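Ragab Field is a small sports ground on the eastern side of Stestow, and has been the home of the town's football and track teams for longer than most people there can remember.

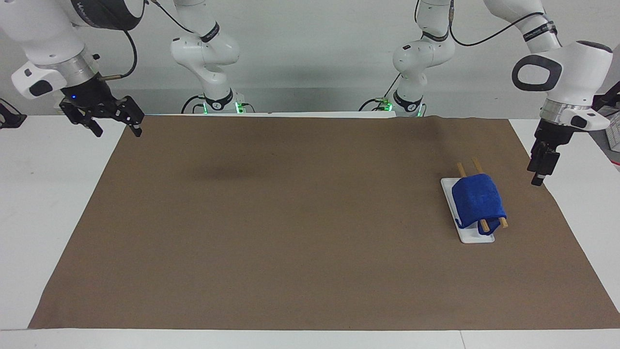

The stands were rebuilt in 2000, when the old bleachers had grown too shaky for the big homecoming crowds, and they now hold more than 100 people on each side (a good deal more if everyone squeezes in, as they happily do when Grillurlow comes to visit!).

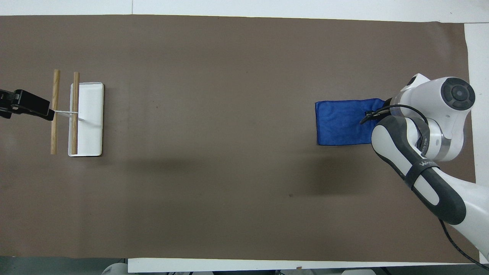
The rivalry game is played in October, and the winner keeps the Gukness Bell, a dented old thing much loved in both towns, until the following fall. Gates open at 5 p.m., and the parking lot fills quickly.

Related articles
Gukness Bell
Grillurlow Athletic Park
Sports in Stestow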